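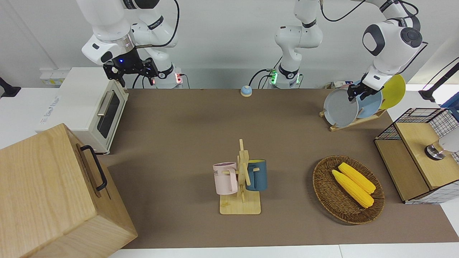
*Figure 4. Two-arm kitchen cell during a plate trial. The left gripper has the rim of the gray plate; the right arm is idle with its gripper open.*

## 4. Running a rim-grasp trial

The rim-grasp trial is the heart of the Nudelis method, and it's the part we get the most mail about. The policy picks a contact point on the plate edge from the overhead view, then corrects that point over the last few centimeters using wrist torque alone. We trained it on 394 demonstrations, a tiny set for a task with this much contact in it, and we still get a kick out of watching it settle onto a rim!

You should have finished Section 3 (arm calibration) before you start.

### 4.1 Set up the table

1. Lay the brown mat flat and line up its back edge with the table marks. Leave the strip of bare table showing along the front.
2. Put the dish rack in the back right corner.
3. Load three plates upright, gray in front, light blue behind it, yellow at the back. They may overlap when seen from above -- the method expects that.
4. Place the mug tree at the center and hang one mug on each side.
5. Put the basket with the corn between the mug tree and the cabinet side of the table.
6. Set the call bell near the back edge, roughly in the middle.

**Note:** The mugs, corn and bell are distractors in this trial. Please don't leave them out to save time. Thulani Coetzee ran a full batch on a bare table in February and his scores can't be compared with anyone else's.

### 4.2 Start the arms

1. Power on the left arm, then the right.
2. Load the task file `plate_rim_v2` in Dritari and choose **Left arm only**.
3. Send the right arm to its park pose over the back of the table, next to the toaster oven. Its gripper stays open.
4. Check that the cables hang free on both arms and can't catch on the rack.

**Caution:** "Left" and "right" always mean the robot's own left and right. From the fixed camera the two are swapped. Read the arm label on the screen before you jog anything.

### 4.3 Run the trial

1. Press **Arm policy** and step back behind the floor line.
2. Press **Go**. The left arm moves to a point above the rack and pauses.
3. Wait for the descent. On a new plate set the pause can last up to 12 seconds while the contact point is scored.
4. When the gripper closes, read the rim force in the side panel. Anything under 28 N is fine.
5. Let the arm lift and hold, then mark the trial **Held**, **Slipped** or **Missed**.
6. Press **Return** and reset the plate by hand once the arm is parked.

**Caution:** Never reach into the rack while the gripper is closed on a plate, even if the software reports a stop.

**Note:** A miss that lands on the light blue plate is still a miss. Log it with the tag `neighbor`. These are the most useful failures we have, and Kerstin Grønli uses them to retrain the scoring step.

### 4.4 If the grasp keeps failing

- Gripper closes short of the rim: redo the wrist torque zero (Section 3.6).
- Gripper touches two plates: check that the gray plate is fully down in its slot.
- Arm stops above the rack and never descends: the overhead view is stale. Restart the camera node.

### 4.5 Saving your results

Each trial writes one log folder. The shared archive now holds more than 3,000 of them, and every new rack or plate set makes the comparison better -- so send yours in, slips included. Use the site code you got from Marietjie Naidoo, and put any change to the table layout in `notes.txt` before you upload.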